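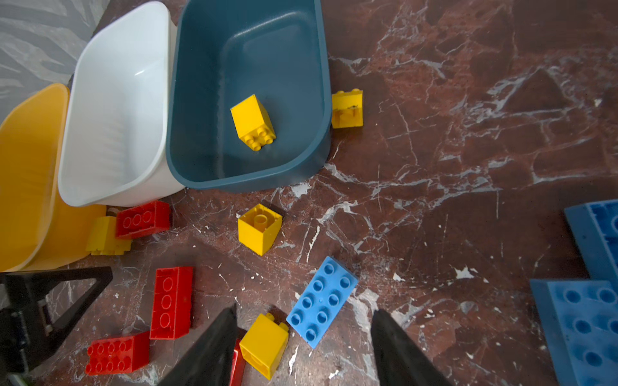

Toy bricks and storage bins on a marble floor.

How to Practice a Fire Evacuation at a Small School or Day Care

Most small schools run a fire drill because the inspector asks for one. A drill that staff have planned takes the same amount of time and shows you where the trouble spots are. These steps are written for a building with one or two floors.

What you need

A floor plan, a current sign-in sheet for each room, a stopwatch, and a whistle or access to the alarm test panel. If you have a monitored alarm, you also need the phone number for the monitoring company.

1. Walk the routes

Start in the room farthest from an exit and walk to the door the children would use. Open every door on the way. Look for strollers, coat racks, and deliveries left in the hall. Do the same for the second route.

2. Pick a meeting place

Choose a spot at least 100 feet from the building and clear of the driveway where fire trucks will pull in. Mark it on the floor plan. At the Ginden Street building we use the fence by the ball field.

3. Call ahead

Tell the monitoring company and the fire department's non-emergency line that you are testing. Get the name of the person you spoke to and write it down with the time.

4. Run the drill

Sound the alarm and start the stopwatch. Each teacher takes the sign-in sheet, counts the children at the door, and closes the door on the way out - closed, not locked. One adult checks the restrooms and nap area. Coats stay behind unless they are within reach.

5. Count again outside

Each room reports its number to the person in charge. Stop the watch when the last room has reported. If a number is off, the teacher reads names from the sheet.

6. Reset and write it up

Call the monitoring company back and have the system returned to normal service. Log the date, the time it took, the exits used, and anything that has to be fixed.

Run the next drill at a different hour, with one exit blocked by a sign. We do our blocked-exit drill in January, so that snow on the back steps gets checked too.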